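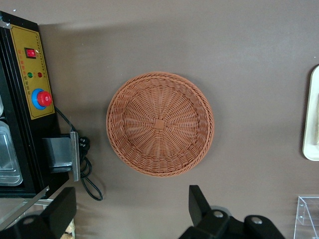 作者：柚子皮 | 发布于 2022-11-15 | 分类：桌面自动化

等了好久的 Konura 夹爪套件终于用上两周了！从二月看到预告就一直惦记，中间跳票一次，差点退款去买别的。现在手上的感觉是：幸好没退。

先说买的是什么。Konura 是 Karncombe 出的一套末端套件，一只两指平行夹爪，一颗装在腕部的小相机，加上法兰转接板、线束和一份授权码。机械臂本体要自己有，我用的是之前收的二手六轴，法兰孔位刚好对得上，转接板一拧就好。整套到手价 441 欧，运费另算。这个价位里，把相机支架和标定程序一起配齐的我没找到第二家（有的话请一定在评论里告诉我，我真的很想对比）。

装机花了一个晚上。大部分时间耗在走线上，说明书画的是线从第五轴外侧绕，我照做之后腕关节转到头会绷得很紧，后来改成从内侧走，多留了一个小弯，舒服多了。夹爪座上的螺栓建议上一点低强度螺纹胶，说明书没提，我第一天没涂，跑了一下午就觉得指尖有点晃。

然后是我最喜欢的部分：腕部视角。以前我用的是架在桌边的固定相机，手臂一伸过去就把东西挡住，每次都在猜指尖到底离物体多远。现在画面里永远有两根黑色手指，往下压的时候看着目标一点点变大，调参数的时候特别直观。藤编圆篮是我的固定考题，浅浅的，边沿编得很厚，中间一圈圈的纹理对视觉来说挺烦人。从正上方看，识别框稳得出乎意料，它会老老实实套在外沿上，没有被里面那些同心的编织纹骗走。

抓篮子的动作我是这么设的：一根手指伸进篮内，一根留在外侧，夹住那圈辫子一样的边。夹力给到 25 牛最顺，再大编条会被压得吱吱响，听着心疼。默认的夹力曲线偏猛，闭合最后一段几乎是撞上去的，建议先把末段速度降下来。固件里这个选项藏在“高级—接触”下面，翻了半天才找到，界面设计得实在不怎么样。

软件用的是配套的 Dilier。第一次打开我有点懵，左边一棵树，右边一堆滑块，中文翻译还有几处是机翻的，“归零”写成了“回家”。但是示教功能做得真好！拖着手臂走一遍，在关键位置按一下记录，它会自动把中间的路径抹平，还能在某一步插入“看一眼再动”，让相机重新定位物体。我把篮子随手往旁边推一点，它照样找得到。这种时候会忍不住对着桌子喊一声漂亮，家里人已经习惯了。

标定也比我想的轻松。标定板放平，程序自己走 14 个姿态，走完给一个误差值，不满意就再来。有一点要注意，光线不要太斜，我傍晚开着窗做的那次，桌面上有一大条影子压过来，结果怎么都不理想，拉上窗帘重做就好了。

再讲讲布局，因为有读者问过我桌上东西这么多会不会撞。会的，所以要在 Dilier 里把障碍物一个个画出来。左边那台带黄色面板的机器体积最大，侧面还伸着一块灰色金属支架，卷线也垂在桌面上，我给这一整片画了一个大大的禁入区，宁可浪费一点空间。右边的米白色托盘和透明亚克力盒子就画得贴一些。透明的盒子相机不太认得出来，这个别指望自动识别，老老实实手动输入尺寸。另外不管桌上有什么机器，急停按钮前面一定要留出手能直接拍下去的位置，别让手臂的路径从那上面横过去。

和之前借来玩过几天的 Kramer 夹爪比一下。Kramer 的做工更扎实，手指换起来只要一个卡扣，Konura 得拿内六角慢慢拧。可是 Kramer 不带相机，要自己打印支架、自己写手眼标定，我当时折腾到最后也没弄出能天天用的东西。想省事又想要腕部视角的，我会推荐 Konura；只做固定位置搬运的，Kramer 可能更耐用。

不满意的地方也记一下。手指表面是光面的，夹滑的东西会打转，我贴了一层薄硅胶垫才好。手指本身又偏粗，伸进小盒子里转不开身。相机的自动曝光反应慢，从深色物体移到浅色托盘上方时会白一下，要等它缓过来再拍。还有那根线束的插头，没有锁扣，我已经碰掉过 2 次，现在用扎带绑着。

附赠的授权是一年，到期后示教还能用，视觉部分的更新要续费，价格官网上没写清楚，我发邮件问了，还没收到回复，有消息会补在文末。

接下来想试的是让它把篮子端起来，平稳放进右边的托盘里，篮子里再搁点小东西，看看会不会洒。单边夹持端起来肯定会歪，可能得给指尖加个小托片，图纸画了一半，打印机这几天在忙别的。等做出来再发一篇，想要托片文件的朋友先留言，我到时候一起传上来。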